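The Desk You Leave Behind

On the second floor of a former thread warehouse, the tenants have been arguing about shelves. The building had them once, floor to ceiling, for spools. When Lech Kaczorowski took over the lease he pulled most of them out, and people have been asking him to put them back ever since.

"They want somewhere to put things," he says. "I understand that. I also know what happens when they get it."

Kaczorowski runs a small firm called Sawatzky, named for the street where it started, which fits out shared workrooms in old industrial buildings. He has done 63 of them. He charges for the plan and the labor, buys most of the furniture used, and comes back in March each year to see what people have done to the place.

What they have done, mostly, is pile. A ledge at elbow height fills up within weeks. A spare chair turns into a side table. Desks collect cups, chargers and parts of things, and the tables meant for everyone end up belonging to whoever left a coat there first.

His answer is to keep the furniture light and the walls pale, and to leave the old parts of a building alone when they are sound. Brick stays brick. Pipes stay where the plumber put them. He would sooner spend the money on chairs. A mesh back and a headrest cost more than people expect, and he won't go below that.

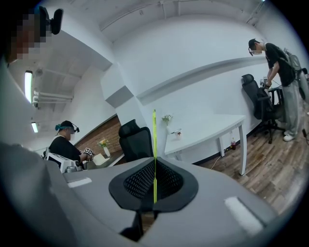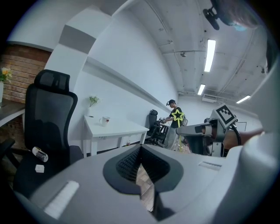
Flowers are the one thing he asks tenants to pay for themselves. Each room puts 5 dollars a head into a jar every month, and someone walks over to Risine, the florist by the bus stop, and buys whatever is cheap. Kaczorowski started this at his own office and found that people cleared a space for a vase when they wouldn't clear one for him.

Not everyone likes the approach. Tenants at Hirnura, a design studio with 2362 square feet on the north side of the river, put up their own storage last fall after a year of carrying boxes home. Kaczorowski went to look at it and thought it was well made. He told them to move it away from the window, and they did.

He does make one allowance for clutter. Every tenant gets a shallow bin, a model called the Flusik that he buys in batches of 174 because that is what fits on a pallet. At the end of the day, anything left on a seat or a shared table goes into its owner's bin. The bins have no lids. A lid, he says, lets people forget what they own.

His own bin, when he slid it out from under his desk, held a tape measure, two left gloves and a sandwich -- wrapped, and from that morning. He put the gloves in the trash and ate the sandwich standing up.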